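Speaker notes, spring talk: "Who gets the boring half?"

Keep to 20 minutes. Leave the rest for arguing.

Start with the brochure line from Grero: "Your people are freed for higher-value work." Read it out slowly. Then ask who in the room has been freed lately. Wait for the laugh, if there is one.

My claim is smaller. When a firm says it is automating a job, the first thing that changes is that somebody gets a new job, and that job is showing a machine how to do the old one. Put up the first slide before saying more.

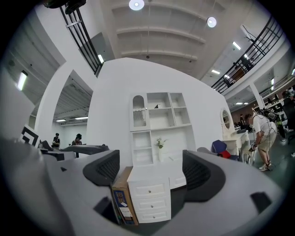

Work and Technology Group, Skundberg site | Talks and handouts

Small drawers, three round knobs, and a gripper you hold yourself. Let them look.

Point to make: this is work. It has a start time and sore wrists. On our site it went into the rota in April under "project support," which is a title that pays the same as the old one. I asked whether there was a grade for it. There wasn't. There was a lanyard.

What the pitch for Vulinum promised: 40 tasks learned by the end of the first phase. What we had when the phase closed: 14, and people still argue over what counts as learned. Opening a drawer is on the list. Opening a drawer that sticks is off it. (Don't get dragged into the definition here. Someone from engineering will try.)

Next bit, go slower. The people doing the showing are good at the task, so they get picked. Then they're told to do it a bit differently, slower, squarer, same again please. One crew was asked for 300 repeats of a single move. By the end they weren't doing it the way they'd do it for themselves, and I don't know which way the machine is supposed to have learned. I've asked. The answer was a chart.

Cut if short on time: the Ngata story, where they bought the system, kept the same headcount, and called it a success for two reasons that contradict each other.

Second slide. Two hands, two grippers, bracelets still on. Stay quiet for a moment.
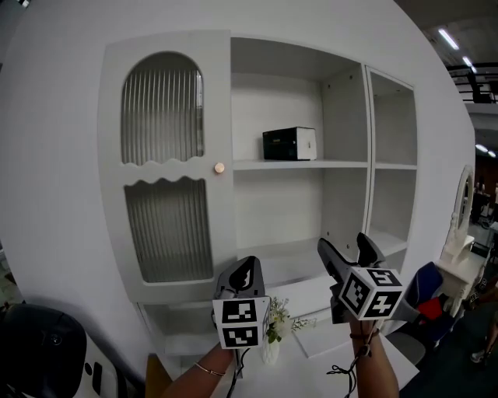 One reply to the draft of these notes said I was being unfair, that the writer would take a shift of this over a shift of lifting any day, that it was the first time in years anyone at work had asked how they did things, and that I should say so out loud.

So say so out loud. It's a fair hit. Being asked is worth something. My trouble is that the asking stops when the recording is done, and I haven't seen a plan from anyone for the month after that.

Three questions to leave up on the screen:
What is the showing work called on your payslip?
Who can say no to another round of repeats?
If the machine learns it, what do you do at 9 a.m. the next day?

If they ask whether I'm against it: no. I'd like to see it written down first.

Handouts by the door. Bring the spare adapter, the one in that room is loose.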